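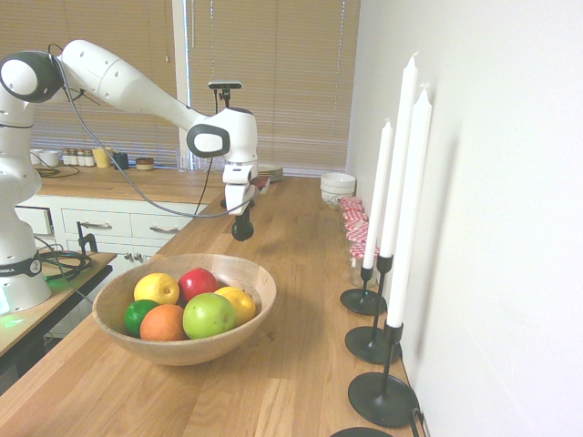 ## 诊所通讯:夜磨牙、咬合垫,还有一堆被问烂的问题

赶着发,格式乱的地方大家多包涵。2020年5月22日这一期本来想写候诊区改造,没写完,先放咬合垫。复诊以后来问的人太多了,前台电话快接不过来,一半都是"早上起来腮帮子酸,是不是牙坏了"。

多数不是蛀牙。是磨牙,或者白天咬紧。

### 怎么知道自己磨不磨

自己一般听不见。同屋的人听得见。没有同屋的,看这几样:

- 早上张嘴发紧,太阳穴闷痛,洗完脸吃完早饭慢慢松开
- 牙尖变平,前牙边缘有小缺口,摸着毛
- 喝冷水酸,位置还老变
- 舌头两侧有一圈牙印,腮内侧一条白线
- 补过的地方反复掉(同一颗牙掉两回,就该查查咬合了)

有一两样不代表一定是。白线很多人都有。检查的时候我们会看磨耗面,按一按咬肌,问问睡眠。打鼾、半夜憋醒的,请务必说出来,别不好意思,这种情况可能要先去睡眠门诊,咬合垫往后排。有些垫子戴了对打鼾反而不好。

### 白天那部分

经常被忽略。开车、赶表格、搬东西,牙是咬着的。正常人上下牙一整天真正碰到一起的时间很短,吃饭吞咽,没别的了。嘴唇闭着,牙分开,舌尖轻轻搭在上颚,这个才是休息的位置。

阿尔萨兰·贾杜恩(Arsalan Jadoon)医生的土办法:在电脑屏幕边上贴个小圆点贴纸,看见一次就松一次下巴。10张一版,前台有,自己拿。他自己的显示器上贴了四个,手机壳背面还有一个。

### 软的硬的

网上那种热水泡软自己咬的,应急可以,长期不推荐。厚薄不匀,有的人戴上咬得更起劲,像嚼口香糖。后牙垫着前牙不垫的更要小心,戴久了咬合会变,改回来很麻烦。

诊所做的分两种:

**软垫**:舒服,适应快。磨得轻的可以考虑。坏得也快,重度的人几个月就咬穿。

**硬垫**:头几晚难受,口水多,说话含糊。耐用,能调咬合。我们多数情况做这个。

流程是取模、送加工、试戴、调磨,再过一阵子回来复查一次。取模现在口扫和传统印模都做,咽反射重的请提前讲,给您排口扫。加工还是送Varnik,工期比春节前长,别催前台,催了也没用,她们也在等。

### 费用

硬垫500元押金,试戴当天抵扣,余款按方案单走。方案单上写的是多少就是多少,调磨不另收。Flembridge路那边的老病人,旧押金条继续有效,带来就行,丢了报姓名电话也查得到。

保险这块别问我,每家不一样。问麦布里特·维克(Maj-Britt Vik),上午在,下午基本不在。最好先把保单拍照发过来,不要只说"我那个单位的保险"。

### 清洗

问得最多的一条。

早上摘下来冷水冲,软毛牙刷刷一遍,晾干,放进盒子。**不要用热水。** 热水会变形,变形了戴不进去,硬戴会疼,然后就得重做。上个月又有人拿开水烫。牙膏也别用,里面有摩擦剂,刮花了容易藏味道。洗洁精一滴可以,冲干净。

假牙清洁片一周一两次,泡的时间看包装,别过夜。盒子要有透气孔的,盒子本身也要洗!很多人垫子很干净,盒子一打开那个味儿。

养狗的注意放高一点。狗特别爱啃这个,啃过的别再戴了。

### 什么时候要回来

- 戴了两周还是疼,或者某一颗牙特别顶
- 摘下来以后咬合不对劲,过了半小时还没恢复
- 裂了、穿了、边缘扎嘴
- 新补了牙、新做了冠,旧垫子十有八九戴不上,要调
- 张嘴卡住、张不大,这个不要等,直接打电话

关节弹响但不疼的,先观察,别自己反复张嘴去试响不响。越试越响。

### 戴了是不是就不磨了

不是。垫子保护的是牙,很多人照样磨,只是磨的是塑料。所以垫子上有划痕是正常的,复查的时候带来,我们要看的就是那个划痕。别专门换个新的来。

咖啡、酒、睡前刷手机,都有影响,程度因人而异。有些药也会,尤其是调情绪的,不要自己停药,把药名写下来给医生看。酸得厉害的那几天可以热敷,毛巾拧干,敷20分钟,敷完轻轻揉腮帮子,别使劲摁。吃软一点,牛肉干鱿鱼丝先放放。

小孩磨牙另说。换牙期很常见,大多自己会过去,一般不给做垫子,孩子的颌骨还在长。如果伴着张嘴呼吸、睡不踏实,带来看看。和肚子里有虫没什么必然关系,家里老人说的那个,别急着喂打虫药。

### 几件杂事

复诊时间请提前一天确认,短信回"1"即可。回别的系统认不出来,回"好的"也不行,已经反映过拉。

来之前在家量体温,口罩戴到椅位上再摘。陪同尽量一位,孩子和老人例外。

有人把垫子盒忘在二号诊室,蓝盖子的,里面有垫子,在前台抽屉里,请尽快来认领。

种植牙的复查提醒单独发,不在这一期。候诊区改造的事下期在写,想提意见的直接写在前台本子上,字写清楚一点。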